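Clollesance 양팔 키트 사용기: 설치부터 싱크대 작업까지

작성일 2020년 5월 5일
분류: 로봇 / 하드웨어 리뷰

4월 한 달 동안 Clollesance의 양팔 상반신 키트를 빌려 썼다. 대여처는 Hanascombe이고, 손은 Lacroix 다지 핸드 옵션, 제어 소프트웨어는 번들로 딸려 오는 Flandow를 그대로 사용했다. 협찬이 아니고 대여료는 전액 냈다. 구매를 결정하기 전에 확인할 항목이 몇 가지 있었고, 그 결과를 정리해 둔다. 벤치마크라고 부를 만큼 조건을 통제하지는 못했으므로 수치는 그 정도로 읽으면 된다.

구성품과 배송

Hanascombe는 본체와 팔, 손, 전원부를 각각 다른 케이스에 넣어 보낸다. 팔은 어깨 쪽 커넥터까지 체결된 상태로 오고, 손은 손목 플랜지에서 분리되어 있다. 케이스 내부 폼은 단단하게 재단되어 있어 운송 중 유격은 없었다. 다만 손 케이스의 폼이 왼손용과 오른손용으로 구분되어 있는데 표시가 없다. 반납할 때 반대로 넣으면 뚜껑이 닫히지 않는다. 한 번 해 보면 알게 되지만 스티커 한 장이면 해결될 문제다.

문서는 PDF 두 개다. 설치 설명서는 잘 쓰여 있다. 토크 값이 볼트별로 표로 나와 있고 체결 순서도 맞다. 반면 Flandow 설명서는 버전이 하나 낮은 화면을 기준으로 되어 있어서 메뉴 이름이 절반쯤 다르다. 특히 '관절 제한' 항목이 현재 버전에서는 '안전 프로파일' 아래로 들어갔는데, 이 내용이 변경 이력에도 없다.

조립과 배선

첫 설치에 걸린 시간은 전원 투입까지 89분이다. 대부분은 손목 체결과 케이블 정리에 썼다. 손목 어댑터의 정렬 핀이 얕아서, 핀이 걸린 느낌만 믿고 볼트를 조이면 미세하게 돌아간 상태로 고정된다. 증상은 나중에 캘리브레이션에서 나타난다. 손바닥 기준 좌표가 한쪽으로 일정하게 밀려 있으면 이 부분부터 의심하는 것이 빠르다. 나는 오른쪽을 두 번 다시 조였다.

전완부 외부로 나오는 케이블은 여유 길이가 길다. 팔꿈치를 최대로 굽혔을 때를 기준으로 잡은 것 같은데, 덕분에 커넥터에 장력이 걸리지는 않는다. 대신 팔을 상판 높이에서 앞으로 뻗으면 늘어진 부분이 모서리에 닿을 수 있다. 벨크로로 한 번 묶되 팔꿈치 쪽은 묶지 않는 것이 맞다. 설명서에는 묶는 위치가 그림으로 나와 있는데, 그대로 하면 팔꿈치 가동 범위 끝에서 케이블이 당겨진다. Hanascombe에 문의했더니 그림이 이전 세대 팔 기준이라는 답을 받았다.

바닥 배선도 설치의 일부로 보고 계획하는 편이 좋다. 카펫 위에서는 케이블이 미끄러지지 않아 한 번 꼬이면 꼬인 모양 그대로 남는다. 덕트까지는 필요 없고, 동선에 걸리는 구간만 테이프로 눌러도 충분하다.

Flandow

원격 조작 모드와 재생 모드가 있다. 원격 조작은 조작자의 손 자세를 로봇 손에 대응시키는 방식이고, 재생은 기록한 궤적을 그대로 다시 돌린다. 둘을 섞는 모드도 메뉴에는 있지만 대여판 라이선스에서는 비활성이다. 제품 페이지의 기능표에는 이 구분이 없으니 주문 전에 확인할 것.

지연은 체감상 문제가 될 수준은 아니었다. 다만 로그를 보면 손가락 명령과 팔 명령의 타임스탬프가 서로 다른 시계를 쓴다. 재생만 할 때는 상관이 없고, 외부에서 데이터를 가공하려면 보정이 필요하다. 나는 기록을 시작할 때마다 양손을 한 번 쥐었다 펴는 동작을 넣고 그 지점을 기준으로 맞췄다. 기능으로 들어가 있어야 할 작업이다.

로그 포맷 자체는 단순하다. 세션마다 폴더가 하나 생기고, 관절 값과 이벤트가 별도 파일로 저장된다. 이벤트 파일은 텍스트라서 열어 보기 쉽다. 다만 세션 이름에 한글을 넣으면 이벤트 파일만 생성되지 않는다. 오류 메시지도 없다. 이틀치 이벤트를 이렇게 잃었다.

시험 작업: 싱크대의 컵

작업은 주방 아일랜드 싱크대에서 했다. 빈 테이블에서 블록을 옮기는 시험은 제조사 영상에 충분히 있고, 내가 알고 싶었던 것은 상판 높이와 개수대 깊이가 팔의 작업 범위에 어떻게 걸리느냐였다. 플라스틱 컵을 잡아 왼쪽 개수대의 식기 건조대에 놓는 동작을 기본으로 하고, 접근 각도를 바꾸어 가며 반복했다. 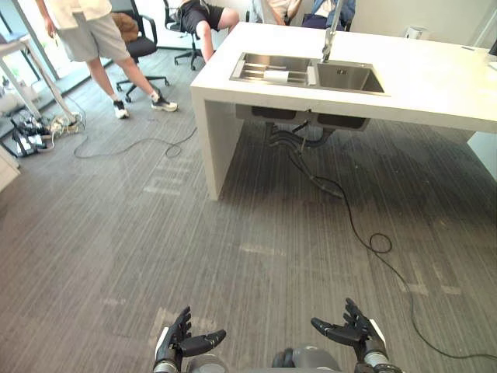
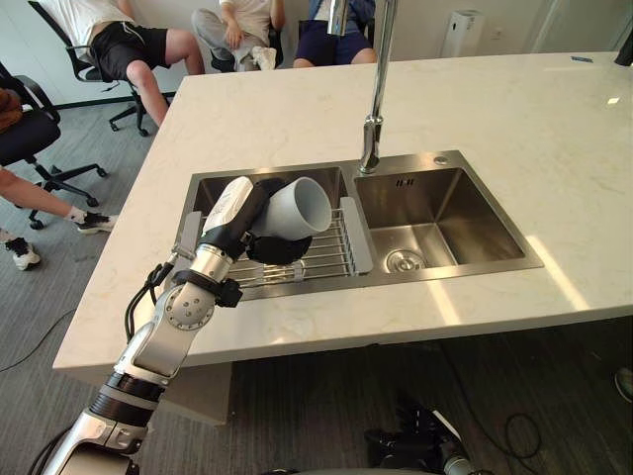

컵은 다지 핸드에 쉬운 물체로 보이지만 조건이 하나 붙는다. 벽이 얇은 플라스틱 컵은 쥐는 힘이 조금만 커도 타원형으로 눌리고, 그 상태에서 힘을 풀면 복원되면서 손가락 끝에서 튄다. Lacroix 핸드의 기본 파지 프로파일은 이 용도에는 강하다. '약' 프로파일로 내리면 변형은 거의 없어지지만, 손목을 기울일 때 컵이 미끄러진다. 결국 손가락으로 옆면을 누르는 대신 밑면을 받치는 자세로 바꾸었고, 이 편이 훨씬 안정적이었다. 힘 제어보다 접촉 위치로 해결한 셈이어서, 핸드의 힘 제어 성능에 대한 평가는 유보한다.

건조대에 놓는 단계가 가장 까다로웠다. 금속 봉이 나란히 놓인 구조라 컵을 세우려면 밑면이 최소한 봉 두 개에 동시에 닿아야 한다. 한쪽만 닿은 상태에서 손을 빼면 컵이 기운다. 손가락이 밑면을 받치고 있으면 봉과 컵 사이에 손가락이 남기 때문에 마지막에 한 번 고쳐 쥐어야 하는데, 이 고쳐 쥐기가 실패 원인의 대부분이었다. 컵을 옆으로 눕혀 내려놓으면 이 단계가 줄어든다. 미관을 따지지 않는다면 눕히는 쪽을 권한다.

개수대 벽도 변수다. 손목 하우징의 바깥지름이 커서, 손을 개수대 안으로 깊이 넣으면 손가락이 목표에 닿기 전에 하우징이 먼저 테두리에 걸린다. 건조대 위에서 하는 작업은 괜찮고, 바닥에 있는 물체를 집는 작업은 각도를 많이 가린다. 수전이 가운데에 있는 싱크대라면 팔을 좌우로 가로지르는 경로도 피해야 한다. Flandow에는 간단한 금지 영역 설정이 있어서 수전 주변을 상자로 막아 두었다. 상자만 지원하고 원기둥은 없다. 길고 가는 수전 하나를 막기 위해 작업 공간을 필요 이상으로 버리게 된다.

물은 쓰지 않았다. 손과 손목 모두 방수 등급이 명시되어 있지 않고, 대여 계약서에도 침수는 사용자 부담으로 적혀 있다. 설거지 시연을 계획하는 사람이라면 이 항목부터 확인해야 한다.

결과

기록된 시도는 모두 1486회다. 여기에는 접근 도중에 조작자가 취소한 경우도 포함된다. 성공률을 하나의 숫자로 적지 않는 이유는 중간에 파지 자세와 프로파일을 바꾸었기 때문이고, 합쳐서 계산하면 의미가 없다. 경향만 적으면, 밑면을 받치고 눕혀 놓는 조합에서는 실패가 드물었고, 옆면을 잡아 세워 놓는 조합은 마지막 날까지 믿을 만한 수준이 되지 않았다.

보호 정지는 9번 걸렸다. 그중 팔꿈치 과부하로 표시된 것이 가장 많았는데, 로그의 전류 값을 보면 실제 과부하라기보다 상판 모서리에 닿은 뒤 위치 오차가 누적된 경우로 보인다. 정지 후 복구는 잘 되어 있다. 브레이크가 걸린 상태에서 손으로 밀어 자세를 바꾸는 모드가 있고, 복귀 경로를 화면에서 미리 볼 수 있다. 이 키트에서 가장 완성도가 높은 부분을 꼽으라면 여기다.

손가락 마모도 확인했다. 손가락 끝 패드는 소모품이고 교체 주기는 거의 3000회 파지로 안내되어 있다. 그 절반쯤 쓴 시점에서 엄지 패드의 모서리가 들뜨기 시작했다. 파지력에는 영향이 없었지만 얇은 물체를 집을 때 걸린다. 패드는 접착식이고 교체에는 공구가 필요 없다. 여분은 한 세트가 들어 있는데, 엄지는 두 세트가 적당해 보인다.

소음은 팔보다 손이 크다. 손가락을 빠르게 펼 때 고주파음이 나고, 같은 방에서 통화를 하기는 어렵다. 팔은 저속에서는 거의 들리지 않는다. 발열은 손목이 가장 높았고, 연속으로 쓰면 케이스 표면이 따뜻해지는 정도였다. 열 때문에 정지한 적은 없다.

지원과 대여 조건

Hanascombe의 기술 지원은 메일만 받는다. 답은 보통 다음 영업일에 왔고, 내용은 정확한 편이었다. 위에 적은 케이블 그림 문제와 세션 이름 문제를 모두 전달했는데, 전자는 문서를 수정하겠다고 했고 후자는 재현 중이라는 답까지만 받았다. Flandow 업데이트는 대여 기간 중에 한 번 나왔다. 설치하면 안전 프로파일이 초기값으로 돌아가므로 업데이트 전에 내보내기를 해 두어야 한다. 릴리스 노트에 적혀 있기는 한데 맨 아래 줄이다.

대여는 월 단위이고 연장은 주 단위로 된다. 반납 검수에서 보는 것은 외장 흠집, 손가락 패드 상태, 커넥터 핀이다. 패드 마모는 정상 사용으로 처리되었다. 보증금은 전액 돌려받았다.

구매 여부

양팔 작업을 검토하는 단계라면 대여는 값을 한다. 구매는 보류했다. 보류한 이유는 성능보다 손목 하우징의 크기와 혼합 모드 라이선스 정책이다. 개수대나 서랍처럼 벽이 있는 공간에서 쓰려면 손목이 지금보다 가늘어야 하고, 혼합 모드가 별도 비용이라면 총액을 다시 계산해야 한다. 평평한 작업대 위에서만 쓸 사람에게는 앞의 문제가 해당되지 않는다.

비교 대상으로 평행 그리퍼를 단 같은 팔도 생각하고 있다. 컵을 눕혀 놓는 작업만 놓고 보면 그리퍼로도 가능할 것이고, 가격과 유지비 모두 유리하다. 손목 어댑터는 같은 규격이라고 하니 정렬 핀 문제도 그대로일 가능성이 있다. 재고가 들어오면 연락을 받기로 했고, 같은 싱크대에서 같은 컵으로 다시 돌려 볼 생각이다.

덧붙임: 이벤트 로그와 관절 로그의 시간을 맞추는 스크립트를 따로 정리하고 있다. 한글 세션 이름을 걸러 내는 검사도 넣었다. 필요한 사람은 댓글에 Flandow 버전을 같이 적어 주면 된다.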